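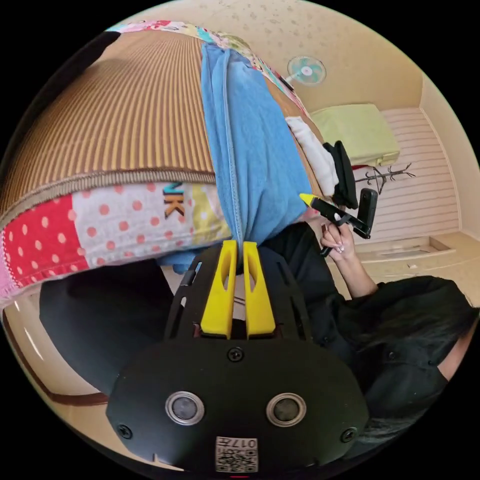
2. Linen sorting and folding, Fillach house

Reporting period: January to date. Prepared by Sanne Schouten for the Avumska fund, April 13, 2018.

Work under this item covers the sorting, folding and shelving of donated household textiles. Of 360 pieces received, 264 have been sorted and folded. The remainder is bagged and stored at Negussie.

Pieces are grouped by type: towels, mats, quilts, and plain white cloths. Mixed piles remain a problem at the folding stage. A light blue terry towel, a striped mat in brown and tan and a patchwork quilt with polka-dot squares belong to three separate groups and should not share a stack. Italo Marras has revised the shelf plan to give quilts their own bay – they take up more depth than the first plan allowed.

Towels are folded in thirds with the hem inside. Mats are folded once, bound edge out. Quilts with lettering are listed by the letters, e.g. "NK".

Open points

22 pieces need mending before they can be shelved. The repair order with Bisow has been placed and no delivery date is confirmed.

Two more shelf units are requested under the existing budget line – no added funds are needed.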